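Forum > Household > Laundry and Linens
Thread: White cloths going gray after a few months – what are you all doing?

plainhem
Posted 2020-10-18 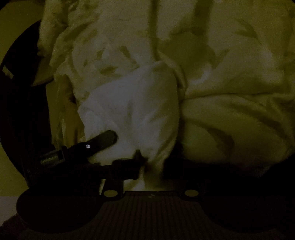 One of the white cloths, folded over on itself.

I switched the whole kitchen over to white cloths last year and got rid of the paper towels. I have 50 of them in rotation, bought as one bundle from Mallutis. They go through the wash twice a week, warm, regular powder, then the dryer on medium. For the first few months they came out fine. Since September the batch has been getting dull, and they don't soak up water the way they did. If I put one down on a spill it pushes the water along the counter for a second before it starts to take any in.

I don't use bleach because one of us has skin that reacts to it. I do use a dryer sheet. The water is hard where we live. The last test strip said 187 parts per million.

What I want to know is whether they can be brought back or if I should turn them into garage rags and start over. Also how you fold or store yours, because mine end up in a lump in the drawer no matter what I do.

------

ovenmitt_ray
Drop the dryer sheet. It leaves a coating on the fabric and that is your water problem right there. Wash them three times with no sheet and no softener and see if they drink again. The gray is a separate thing.

------

tidewater88
Agree about the dryer sheet. For the gray I would soak them overnight in hot water with oxygen bleach, the powder kind. It isn't chlorine and my kid with eczema does fine with it as long as I run an extra rinse. Your skin situation may be different, so do one cloth first.

Hard water at 187 will also do it. The soap and the minerals make a film. I put half a cup of washing soda in with every load of whites.

------

quiltbarn
Going to disagree on the washing soda with every load. I did that for a year and my cotton got stiff. Once a month is plenty. The rest of the time use the right amount of detergent for hard water, more than the soft water line on the cup, and don't pack the washer. If you are putting all 50 in at once, they are not getting rinsed.

------

plainhem
I don't put in all 50, more like half of them along with the dish towels. Some of the dish towels are dark blue. I'm guessing that's going to come up.

------

quiltbarn
Yes, that is going to come up. Whites by themselves.

------

ovenmitt_ray
Blue towels will do it faster than the water will. I had a set of white napkins go the color of dishwater from one pair of new jeans.

------

lowshelf
I'll be the one to say it. They're cleaning cloths. Mine are gray, stained with coffee and beet juice, and they wipe the counter the same as they did new. I have 3 piles: counter, floor, garage. A cloth moves down a pile when I don't like the look of it and goes in the trash after the garage. I don't soak anything.

The not absorbing part I would fix. The color I would leave alone.

------

tidewater88
That's fine for counters, but some people dry dishes and wipe faces with the same kind of cloth. I want to see that it's clean. With white you can tell.

------

lowshelf
You can tell it's stained. Stained and dirty are two different things. A cloth that went through a hot wash is clean whether it's white or brown.

------

tidewater88
And the original post says warm, so we don't know that it did go through a hot wash.

------

plainhem
Warm, correct. I was worried about shrinking. The label says hot is okay up to a point but doesn't give a temperature.

------

quiltbarn
They will shrink a little the first time and then stop. For cleaning cloths it doesn't matter. Wash hot.

------

benchandbasket
On storage: stop folding. I used to fold mine in thirds and stand them up in the drawer, and everybody in the house pulled from the middle and wrecked it. Now they go loose in a Stumance bin under the sink, the low one without a lid. Takes ten seconds to put away a load.

The only cloths I fold are the ones for drying glasses, since I want those flat and without lint on them.

------

ovenmitt_ray
Under my sink is damp, so I wouldn't keep cloths there. Shelf above the washer works for us. Used ones hang over the edge of the hamper until they're dry, then they go in. Don't drop a wet one in a closed hamper or you'll have mildew spots, and those don't come out with anything I've tried.

------

benchandbasket
Mine is dry under there, but fair point if there's a leak.

------

hm_498
Has anyone tried boiling them? My grandmother boiled all her kitchen cloths in a big pot on the stove with soap flakes. They were white for as long as I knew her.

------

quiltbarn
It works on plain cotton. Don't do it with anything that has polyester or elastic in it. Simmer with a spoonful of washing soda, keep the window open, and use a pot you don't cook in. The water comes out an ugly color the first time. I only did it once because it made the whole kitchen humid – the oven door was dripping.

------

plainhem
Okay, this is what I'm going to try. No more dryer sheets. Whites alone, hot, half loads, extra rinse. One test cloth overnight in the oxygen powder to see how the skin takes it. If that's okay I'll soak the rest in the utility tub next weekend.

I'm going to skip the boiling for now. And I might try the open bin, although I do like a folded stack.

------

lowshelf
Keep a few gray ones out of the soak so you have something to compare with.

------

plainhem
Good idea, I'll leave five out and post again after a couple of loads.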